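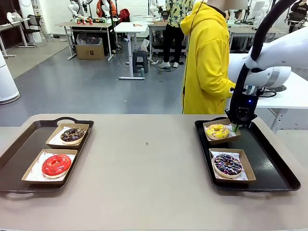 Donuts on the trays, two to a side.

Home | Threads | Search | Join the list

Re: [club-xc] Pultlow relays, are we sending a team?
3/12/20
4 replies

Hi all,

Catching up on this one after a long stretch of night shifts, so sorry if I'm going over old ground! I've snipped the original down to the bits I'm answering.

> The Pultlow relays have moved to the June long weekend, which puts
> them right up against the Irevitz cross-country. Do we want to enter
> both? My legs say no. Also the organisers have changed the lap, it
> now goes up the back of the quarry instead of round the dam, and I
> hear it's pretty rough underfoot. If we do go, could we put the
> slower runners on the first leg this time so they've got company?

I'd say yes to both, but with different people. Irevitz is the one that counts for the season points and I'd hate to see us turn up there with tired legs, especially as we finished 2 points behind Riedl last year (I'm still cranky about that, can you tell?). The relays are a fun day out and always have been. Anyone who's coming back from injury or hasn't raced before would have a great time at Pultlow.

On the new lap, I jogged it with the dog a while back and it's not as bad as people are making out. The climb behind the quarry is steep for the first bit, then there's a false flat that goes on and on, and you come down through the gum trees on loose gravel.
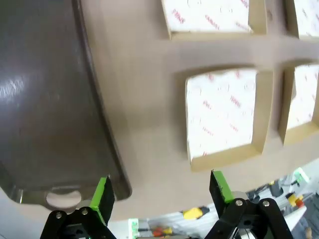 I'd wear proper trail shoes for that descent, the ones with a bit of grip at the heel. I went down it in my old road flats and spent most of it sideways. There's 111 metres of climbing on each lap according to my watch, though it has been known to tell fibs when there's a lot of tree cover.

Totally agree about the first leg. When I ran it a few years back I was put on third, and by the time I got the baton (well, the sweatband) the field was so spread out that I didn't see another soul until the changeover. It was lovely scenery but a lonely old run. Start the newer ones in the pack and let the quick ones do the chasing.

Could we also sort out the singlets before then? I've got the box in my garage and it's nearly all mediums. The Pomier colours we ordered last time have faded to a sort of pink, so if anyone has a spare large in the original maroon I'd love to swap.

I can drive and I've got room for four plus bags. Put me down for Irevitz, and I'll be a reserve at Pultlow if you're desperate.

Cheers, and happy running

1,432 views | 4 replies | Share

Recent threads
Riedl 10k results, and a lost drink bottle
Hill session moved to the oval
Spikes for sale, hardly used
Who has the club tent?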